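Handout 4: Taped reference grids
Course notes, T. Nistor

A taped grid divides a work surface into cells, so that the position of an object can be written as a cell and an offset. Lay the long lines first.

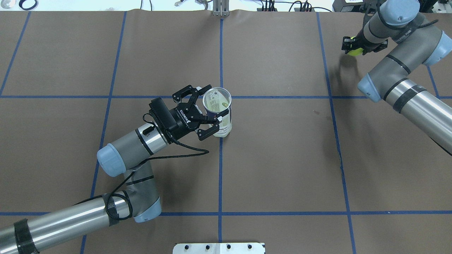 Fig. 1. Paper cup on brown paper, blue tape lines.

Record offsets from tape edges, always the same edge.
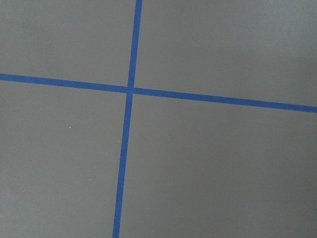 Prerbridge, August

Crossings serve as origins. Press the overlap flat and measure 250 mm out along each strip to check the angle.
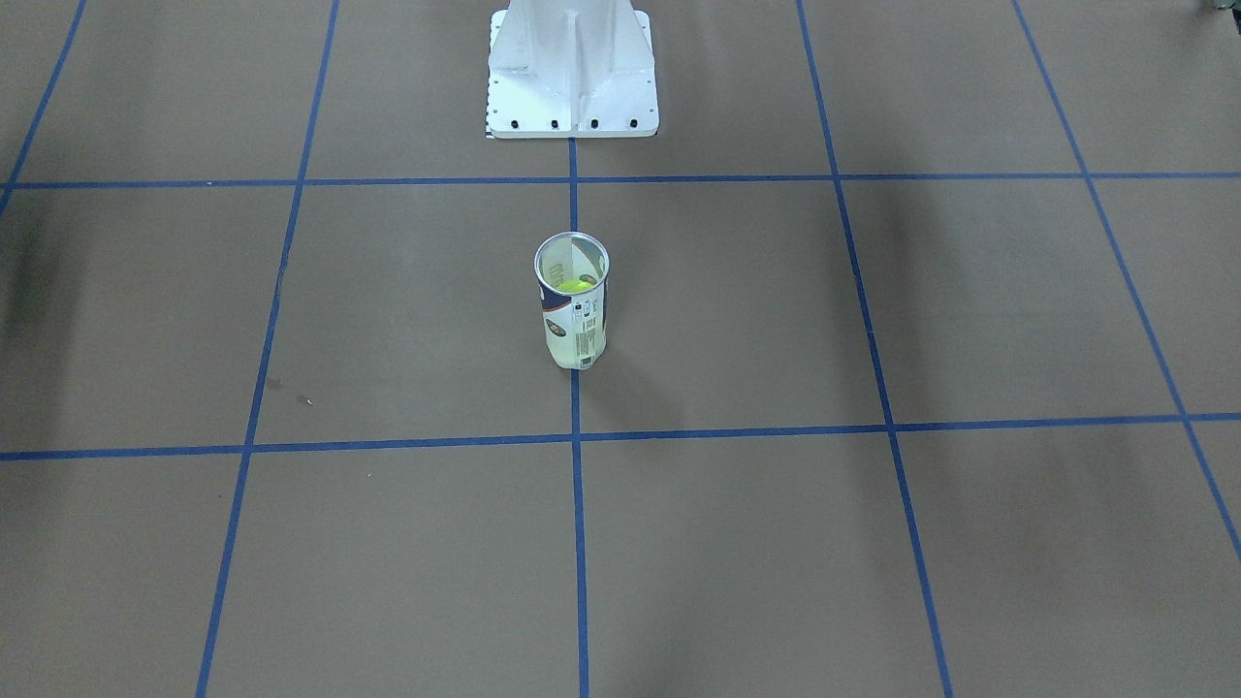 Fig. 2. Tennis ball can within the grid.

For tall objects, note the base position only. The rim appears displaced in an oblique view.
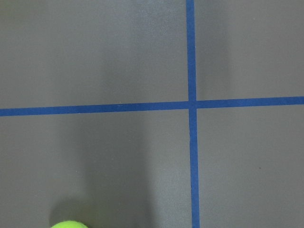
What if a line is stepped at a crossing?
Measure each side separately and enter both values.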